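Section 4: Table Set-up with Footwear

Applies to the Burero stacking tray set, order code 1471, with the Vatside top tray in any colour. Section 3 (Unpacking and Checking the Trays) should be completed before you start.

4.1 Before you start

The table must be level and able to carry the full stack without rocking. Solid wood, veneer and sealed board are all suitable. Glass tops are not recommended.

You will need:
the nested trays and base
the top tray
the two marker balls, supplied in separate colours
one pair of shoes for the table
a dry lint-free cloth
a soft-bristle brush

CAUTION: Do not lift the stack by the knob on the top tray. The knob is for positioning only and will not carry the weight of the trays under it.

4.2 Building the stack

1. Wipe the tabletop with the dry cloth.

2. Place the base in the middle of the table, at least 50 mm back from the front edge.

3. Lower the nested trays onto the base one at a time. Turn each tray until the waves in its rim line up with the waves in the tray beneath it. A tray that is out of line will sit high on one side.

4. Press down lightly at the corners. If the stack moves, remove the last tray and seat it again.

5. Fit the top tray with the knob at the upper rim. The lower rim of the tray is meant to overhang the stack.

6. Set one marker ball at each lower corner of the top tray, on the rim. Check that both are at the same height. If one ball rolls, the table is not level - correct the table and leave the tray alone.

NOTE: The marker balls are a choking hazard for small children. Store them in the bag supplied when the set is not in use.

4.3 Placing the shoes

1. Brush and check the shoes as described in 4.4.

2. Place one shoe on each side of the stack, the left one upright with its opening facing up, the right one on its side.

3. Point the toes toward the front edge of the table.

4. Tuck loose lace ends inside the shoe or along the tongue. Laces must not run under the base.

5. Step back and check from the front. Move the shoes, not the stack, to even up the gaps. 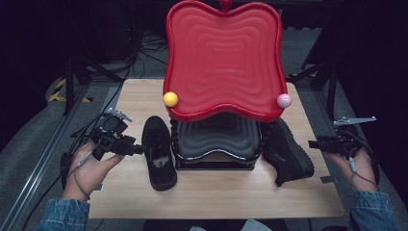 Can the shoes be placed on the trays instead of beside them?
Shoes should stay on the tabletop. The rims are moulded for light items, and a heel resting on one ridge can tip the upper trays.

4.4 Checking and cleaning shoes

Grit carried in the tread is the usual cause of scratched tabletops. Shoes with a deep tread hold more of it than flat canvas types and need more time. Do this work on the floor, away from the table.

1. Lay the shoe on its side with the outsole turned toward you.

2. Brush along the rows of lugs from toe to heel, then across them. Keep the brush off the upper.

3. Remove small stones with a wooden pick. Metal tools can cut the rubber.

4. Check any smooth or recessed area in the middle of the sole. Fine dust collects along its edges.

5. Inspect the seam between the upper and the outsole. If it has begun to lift, do not use the shoe on the table until it has been glued and has cured.

6. Wipe the upper with a damp cloth. On mesh or perforated fabric, dab and do not rub, as rubbing pushes dirt into the holes.

7. Leave for 60 minutes at room temperature before moving the shoe to the table. Do not use a heater or hair dryer.

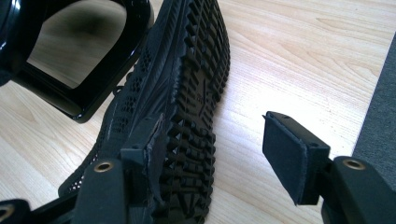

Lugged outsole and perforated upper, shoe resting on its side.

NOTE: Protect soft wood floors with a sheet of paper or an old towel when brushing. Grit removed from the tread will mark the finish if it is walked on.

4.5 Care of the trays

Glossy trays show fingerprints, the dark colours most of all. Wipe along the ridges with the dry cloth. For sticky marks use lukewarm water and a drop of Shehu neutral cleaner, then dry at once. Alcohol and window sprays will dull the surface.

Take the stack apart before moving it to another table. Carried in one piece, it can separate at nearly any layer.

4.6 Spare parts

Replacement marker balls, bases and single trays can be ordered from the Brorkstead service desk. Quote the order code and the colour of the tray. Knobs are not sold separately.

Continue to Section 5: Storage.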